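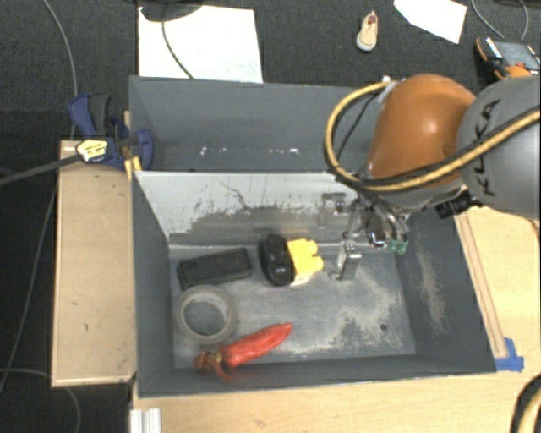
## Slide 1 - The cell

- Date at the top of my copy: 12/08/2022. Piltel shared workshop build, bench cell, KUKA arm.
- Two-compartment bin, clamped to the bench at the left. Front compartment holds the test objects, rear one is the drop side.
- Four objects in the front: black case, roll of tape, the red pepper-shaped one, and the black and yellow piece next to the finger. Nothing in the gripper.
- Point at the divider. Ask the room to look at the wear along its lower half, then move on. I come back to it on slide 3.

## Slide 2 - Fixing the bin

- First version had no clamp. The bin shifted on wall contact and every stored pose was off after that.
- Xolani Xaba proposed screwing it down. We share the bench with two other builds, so it had to come off.
- Clamp goes on where the divider meets the outer wall. Check it before each run.
- Calibration takes 31 minutes. Do not read out the steps, they are in the handout.

## Slide 3 - Numbers

- 1,000 pick attempts, 781 good. A good pick is lifted, carried over the divider and released.
- 64 of the failures were the tape roll. Finger goes into the center hole and tips it.
- Divider contact is logged separately - it does not count as a failure if the object arrives.
- If Zoi Triantafyllou asks about force limits: set low, then raised once in April. Values are in the log.

## Slide 4 - Cable

- The loop at the wrist is the weak point of the layout. Too short and it limits the last joint, too long and it catches the bin wall.
- Stavros Makris has a bracket drawing. Not made yet.

## Questions

- Cost: refer to the parts list.
- Code: Orestis Chatzigeorgiou handles access.
- Stop at the 20 minute mark even if slide 4 is not finished.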